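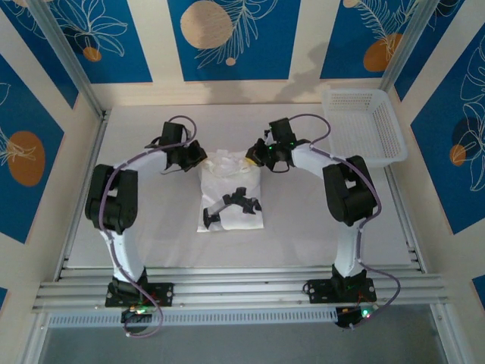 Equipment Review: Solton Twin-Arm Kit
Sturnwood Community Workshop
Prepared by Ayanda Pretorius and Ketill Ketilsson

The Solton kit was purchased last October for the members' automation bench and has now completed its first assessment. It supplies two small arms in white and black, a driver board for each, and the cabling. The enclosure, the aluminum rail and the work surface were supplied by the workshop. Members interested in a similar build at home should budget for these separately.

Assembly. Two members completed the mechanical work in 39 hours. The mounting plates bolt to the front rail without trouble, and the arms can be slid apart or together before tightening. The manual is adequate for a single arm. Its chapter on paired mounting is thin, and the order of the wrist screws is given incorrectly on one page.

Cabling. The purple cables are left generously long and stand up in a loop over each arm. This prevents strain at the wrist, but the loops can catch when both grippers work close together over the middle of the table. Gwenaël Pichon has since fitted longer ties at the elbows, with some improvement. The boards sit exposed at the foot of each arm – a cover should have been included at this price.

Performance. Rigid parts are handled well. Soft packaging is harder: in our trials with crumpled white bags, 200 attempts were logged, and the grippers closed on a fold far more reliably than on a flat area. Clear plastic remains difficult. Joint noise is modest and did not disturb neighboring benches.

Support. Replies from the supplier were courteous but slow. A replacement gripper finger arrived without its screws.

Assessment. The kit is recommended for members with prior wiring experience. Beginners are advised to start with one arm. Bench bookings may be made through Lærke Þórarinsdóttir.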